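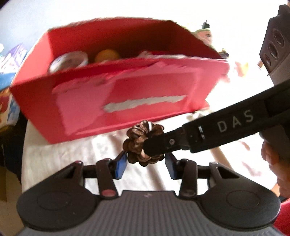

4.2 Gathering the demonstrations

Search this site Search

All of the examples used to train the Sturnex policy were recorded by people holding a pair of grippers in their hands. No robot arm took part at this stage. Each gripper carries its own camera, so the learner is given the work from the same close viewpoint it will have later, when the fingers are mounted on an arm. We came to this setup after a frustrating first month with joystick control, and the change was a delight. People who had been tense and slow with the joysticks were picking up small, awkward things within minutes and asking for harder ones.

Figure 4. View from the camera on one gripper during a box task. A pinecone stands between the two blue fingertip pads, in front of an open red box. A second gripper reaches in from the right, its dark tip overlapping the cone in this view.

The full collection holds 387 demonstrations of the box tasks described in Section 3. Each demonstration is one continuous recording, from the moment both grippers are lifted until both are laid down again. We did not trim pauses or remove second attempts. A person who drops something and picks it up again is showing the learner how to recover, and we were keen to keep every bit of that. The recordings we like best are often the untidy ones.

Seven people took part. None had used a hand-held gripper before, and each was given 20 minutes of free play ahead of the first recording. We said how to open and close the fingers, how to keep the cable clear of the elbow and where to put the tools down. We said nothing about how an object ought to be held. An early written guide, with preferred grips for each kind of item, gave us very uniform demonstrations and a policy that fell apart as soon as a cup was lying on its side. We threw the guide away and started the collection again.

4.2.1 Choice of objects

We wanted things that differ in how they yield and how they roll, and we wanted them cheap enough to be dropped. The object pool was put together over several weekends from charity shops, kitchen drawers and a good deal of walking in Grododwood, which supplied the pinecones, sticks and seed heads. Natural objects have been the great surprise of the project. A pinecone has no flat face to offer and its outline changes with every small turn. The overlapping scales can be shiny on one side and much duller on the other, as with the cone in Figure 4, where a bright highlight sits near the top and the lower part is dark. A learner that has only met mugs and blocks has a hard time with such a surface. Ours had the same trouble at first, and got better quickly once the cones made up a fair share of the training set.

Containers were treated with the same care. Several of the boxes are worn, and we kept using them as their coverings tore. The red box in Figure 4 has ragged pale edges along its upper rim and a long strip of exposed grey-white material across the front. From a distance that strip might pass for an object edge, and a tilted box makes matters harder by lowering one side of the rim. Good! These are the rims and edges that a helper in a real home will have to deal with, and we would much sooner meet them in training than in a test.

Things inside a container are often seen only in part. In the same figure there is a round white bowl or cup at the left of the box, partly behind the front rim, then a round orange-yellow object of which only the upper part shows, and further right a crumpled whitish and red item that is hard to tell apart from the box's own pale edge. We do not label any of these by hand. The learner receives the camera images, the finger opening and the motion of each tool, and it has to work out for itself what matters.

4.2.2 Layout and light

Before every demonstration the layout was changed. A short script, which we call Midotlow, draws a start position and a turn for the container and a list of objects, and the person setting the table follows it by eye. We made no attempt to place things to the millimetre. Small errors in placing are free variety, and over the whole collection they add up to far more variety than the script itself provides.

Background items were left where they fell. Packets, bits of cloth and spare objects from earlier rounds stay on the table or just beyond it, and they drift in and out of view as the tools move. In Figure 4 there is a colourful box or packet at the left edge and a blurred scatter of small things behind and beside the box on the right. Cleaning the table between rounds was tried for one afternoon. It doubled the time per demonstration and made the trained policy worse on a cluttered table, so we stopped.

Light was handled in much the same spirit. We did not fix the exposure, and a white cloth under a strong light will wash out part of the view. Behind the right side of the red box the image is close to pure white, while the right of its inner back wall is in deep shadow. Both extremes turn up in the same recording, and often in the same second. We had feared that these recordings would have to be dropped. Instead we compared training runs with and without the 242 demonstrations marked by our checker as having large overexposed areas, and the runs that kept them did better under every lighting condition in Section 5.

4.2.3 Two hands in one view

The most valuable part of the data, in our view, is the part where one gripper sees the other. With two tools at work over a small area, each camera regularly has the opposite arm across its foreground. The arm may cover the object at the very point where a grip is being chosen. Figure 4 is typical: the tip of the second gripper covers scales at the centre and right of the cone, and part of the person's hand is visible on a dark handle section behind it.

We considered masking the hand, as the Ağca pipeline does, so that training images would look more like those from a robot. In the end we masked nothing. The policy trained on unmasked images carried over to the arms with only a small loss (Table 3), and the masks had sometimes eaten into the fingertips, where every detail is precious. We suspect that the steady presence of the tool's own body in view - pads, linkage bars, housings - gives the learner a firm reference, and that it pays little attention to what lies behind the handle. A proper test of this idea is under way, and we are very much looking forward to the result.

Timing between the two recordings turned out to matter more than image quality. The clocks of both tools are matched at the start of each session by tapping the fingertips together twice, and the tap is found automatically in the finger signal. Sessions in which the tap could not be found were recorded again from the beginning on the same layout.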